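Moved to Steltholm in May and I've washed towels in hard water ever since. A few things I've learned.

Microfiber and cotton go in separate loads. Cotton sheds lint and microfiber holds on to all of it.

No fabric softener. It coats the fibers and they stop soaking anything up.
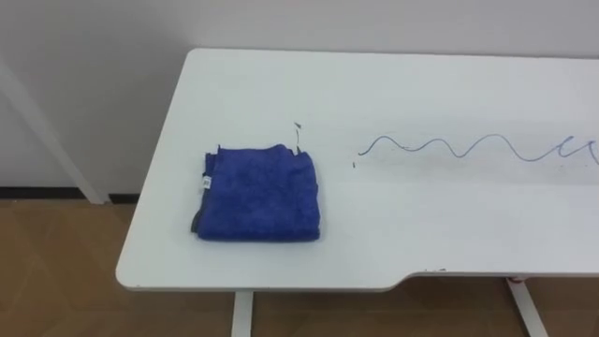
Blue microfiber, folded.

I had 31 towels when I got here. Two went stiff as cardboard before Josefina Sosa told me to add white vinegar to the rinse. Half a cup — no more.

Dry on low. High heat ruins microfiber.

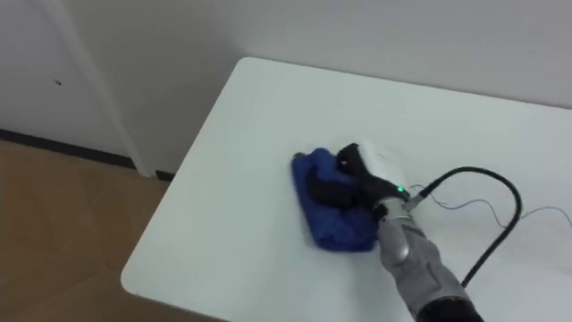

Blue cloth on the white table.

The laundromat in Ojeda has softer water than my building. I drive over with the big loads and do the rest at home.

Next up is bath mats. If yours have rubber backing, tell me how you wash them.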